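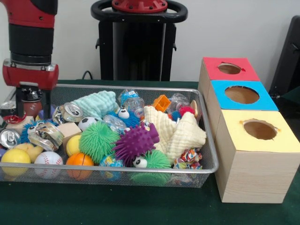
Figure 1. The gripper above the mixed basket, with the three sorting boxes to its right.

Sorting a cluttered basket from recorded demonstrations
Hsin-yi Fung
January 23, 2023

1. Aim
The project asked whether a policy trained on one person's demonstrations could clear a full basket when the items touch and overlap. Earlier work in our group, under the name Mismont, used items laid out singly on the table.

2. Method
The basket holds toys, balls, cans, plastic bottles and pieces of cloth. Each box has a hole in its coloured top: red, blue or pale yellow. I recorded 958 picks in August, with the basket refilled and stirred by hand between runs. Two policies were trained on the same data. Albers sees only the current camera view. Vornus also gets the last three views. Each run ended when the arm failed three times in a row.

3. Results
Vornus had the longer runs. Most of its failures came from cloth, where the fingers closed on a fold and then lost it on the way up. Albers often went back to the same crushed can after missing it. Both handled the foam balls well. Spiky rubber toys caught on the mesh and sometimes brought a neighbour with them.

4. Limits
All demonstrations are mine, so the policies may have copied my habit of starting at the left end. Lighting was kept the same throughout. A test with a second operator is planned.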